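Chapter 4
The Play Kitchen

In this chapter you will read about
Why pretend cooking holds a child's attention for so long
Choosing pots, pans and play food
Setting up the corner so that children can run it themselves
Watching and listening without taking over

Key words: pretend play, open-ended material, prop, substitution, script

When Saranya Amin took over the four-year-old room at the Joseph Street Children's Center, she inherited a play kitchen that had been there longer than any of the staff could remember. The oven door hung from a single hinge. The shelves held a great heap of plastic food, most of it faded, and somewhere underneath were the pots, if you were willing to dig. She had one August to get the room ready, and she very nearly carried the whole thing out to the curb. What stopped her was her own memory of a tin saucepan at her grandmother's house in which she had cooked, over one long summer, more gravel soup than any family could eat.

Most of us have a saucepan like that somewhere in our past. It may have been a real one borrowed from a low cupboard, or a coffee can, or a frying pan small enough to fit in a coat pocket. Ask a group of adults what they played when they were four or five and somebody will start talking about cooking, and then you will have a hard time getting them to stop! It is a good way to begin a parent evening, by the way, and we will come back to parent evenings in the last part of the chapter.

We begin our discussion of the learning areas with the kitchen because it is the one you are most likely to find already standing when you walk into your first classroom. It is also the one that new teachers tend to leave alone. The block area gets rearranged, the book corner gets fresh cushions, and the kitchen simply stays as it was, gathering more and more plastic peas. We would like you to look at yours with fresh eyes, and to do that it helps to think for a while about what the children are doing there.

Cooking is one of the first kinds of grown-up work that a small child gets to watch from start to finish. A toddler may have only a dim idea of what happens at an office, but he has seen an egg go into a pan and come out as breakfast. He knows that somebody stands in front of the stove, that the pan has a handle and the handle is where you hold it, that certain things are hot and must be blown on, and that at the end people sit down together. We call this kind of remembered sequence a script. Children bring their scripts to school with them, and in the kitchen corner they try them out on one another, sometimes with a good deal of arguing over whether the onions go in first.
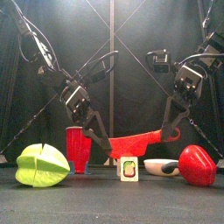
Of all the props in the corner, the pan probably does the most work. It needs very little help to be a pan, and yet it will become a drum, a hat, a mirror or a steering wheel the minute one is required. Food is a little different. A toy carrot is wonderfully easy for a two-year-old to recognize and name, and you will want some pieces like that, but a basket of pinecones or wooden blocks asks more of an older child, who has to decide what each one is and then persuade a friend to agree. Using one thing to stand for another is called substitution, and you will see it grow richer and stranger as the year goes on.

How much food is enough? Ashwin Nambiar, who taught for many years at the Zernis Park preschool, used to put out 30 pieces in September and keep everything else in a closet. He traded a few pieces whenever the play began to repeat itself, and he was fond of slipping in something the children hadn't met before. A star fruit kept his class busy for most of a morning. One child was certain it was a pickle, another wanted to know which end you bit first, and a third cooked it gently with a spoon of pretend butter and served it to Mr. Nambiar as fish. He ate it, of course, and asked for the recipe.

Unfamiliar foods have another use as well. The families in your room do not all eat the same supper, and a kitchen stocked entirely with hamburgers and slices of pizza tells some children that their own supper doesn't belong there. Before you spend any money, send a note home asking what is cooked on an ordinary evening and whether there is a clean, safe utensil the family could spare. You may end up with a rolling pin, a bamboo steamer and three ladles – more ladles, perhaps, than you had hoped for – and each one will arrive with a child who knows exactly how it is used and is eager to show you.

Then there is the matter of where everything goes. Children will put things away quite cheerfully when they can tell where the things live. Hang pans on low hooks, and keep the food in one or two shallow baskets where it can be seen without tipping everything onto the floor. Leave a stretch of bare surface next to the stove, as any cook would want. Sixty seconds of hunting for a lid is a very long time when you are four and your customers are waiting.

Before you read on

Spend part of a morning near a play kitchen, close enough to hear but not so close that you are handed a menu. Write down what the children say, in their own words as far as you can manage it. Which props are picked up first? Which are never touched? Keep your notes, as you will need them for the planning activity that follows Section 4.2.

4.1 What Children Bring to the Stove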